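首页 导览 小小科学家 开放日 动手做 联系我们

小小科学家 > 开放日见闻 > 会拿试管的机械手臂

2026/02/07 文:Shona Ngata

小朋友,你有没有帮爸爸妈妈端过一碗满满的汤?走得太快,汤会晃出来;抓得太松,碗会滑下去。所以你会放慢脚步,眼睛盯着碗,手指稳稳地扣住碗边。这件事听起来很平常,可是要教会一台机器做,就得花好多好多工夫啦!

Janden 实验室开放日那天,我跟着一群小学生去参观。一进门要先换鞋套,再戴上护目镜(最小的那副还是往鼻子下面滑,大家笑成一团)。带我们参观的姐姐说,今天要看的机械手臂名字叫 Dalo,它在这里学习搬试管,已经练习了 3,501 次。有个小男孩马上问:“那它会不会累呀?”姐姐说,手臂不会累,不过里面的零件会磨损,所以每隔一阵子就要停下来检查,该上油的上油,该换的换。

Dalo 可不像动画片里的机器人,它没有脑袋,也没有两条腿,就是一条黑黑的手臂,从桌子旁边伸过来。手臂一节连着一节,每两节之间的地方叫“关节”,跟你的肩膀、手肘、手腕是一个道理。你现在就可以试试看:把手肘绷直,不许弯,再去摸自己的鼻子。摸不到吧?机械手臂也一样,少了一个能弯的关节,很多地方就够不着了。

手臂最前面的部分叫“夹爪”,就是它的手指。我们的手指软软的,碰到玻璃杯,马上就知道该用多大力气。夹爪的力气却要由人来设定。设得太大,玻璃会被夹碎;设得太小,试管又会溜走。姐姐让我们每人用两根筷子夹一颗玻璃珠,体会一下“刚刚好的力气”。这可真不容易,我的珠子滚到了桌子底下,找了好半天!

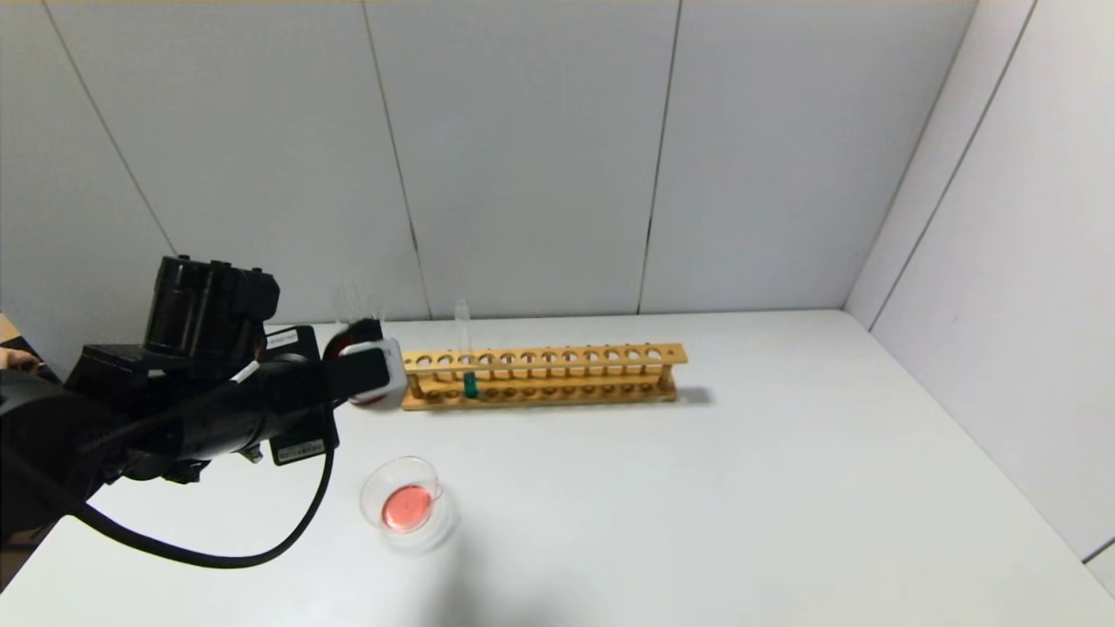 为什么试管要站在架子里?

试管的底是圆圆的,自己站不住,一松手就会躺倒,里面的东西也会流出来。木头架子上有一排圆孔,下面那块板上还有浅浅的小坑,试管插进去,上面扶着,下面托着,就稳当了。Dalo 练习的时候,架子上只插着一支试管,它得认准是哪个孔,再慢慢靠过去。要是偏了一点点,夹爪就可能碰到木板。

你也许还注意到了架子前面那个小玻璃器皿,里面浅浅的一层粉红色液体,真漂亮。在实验室里,有颜色的液体看得清楚,多了少了都一眼就能看出来。不过要记住,颜色再好看,也不能闻,更不能尝!进了实验室,每个大人和小孩都要守这条规矩。

它怎么知道试管在哪里?

玻璃是透明的,这对机器来说是个大难题。你看透明的杯子,靠的是杯子边上亮亮的反光。机器也可以通过摄像头去找这些细细的亮线,可是灯光一变,亮线也会跟着变。负责编写程序的 Evangelista 小组给 Dalo 看了 1,448 张玻璃器皿的照片,有的亮,有的暗,有的玻璃后面就是浅色的墙,几乎看不见。看得多了,它才慢慢认得准。这跟你认字差不多,同一个字见过很多遍,换一种写法也能认出来。

回家可以玩的小游戏

找一个塑料杯和一支铅笔,请家里人当“机械手臂”,闭上眼睛,你来当“程序”,用说话指挥他:往左一点,往下一点,停,夹住,抬起来。每次只许说一个动作。你会发现,平时一下子就做完的事,原来要分成这么多小步骤!我们那天玩的时候,最多的一组说了 65 句指令,最后把铅笔插进了别人的杯子里。

下一次开放日在七月,到时候会展出另一台叫 Jastumell 的小机器,听说它专门学习拧瓶盖。想来的小朋友请让爸爸妈妈提前帮忙报名,记得穿袖口不太宽的衣服,长头发要扎起来哦。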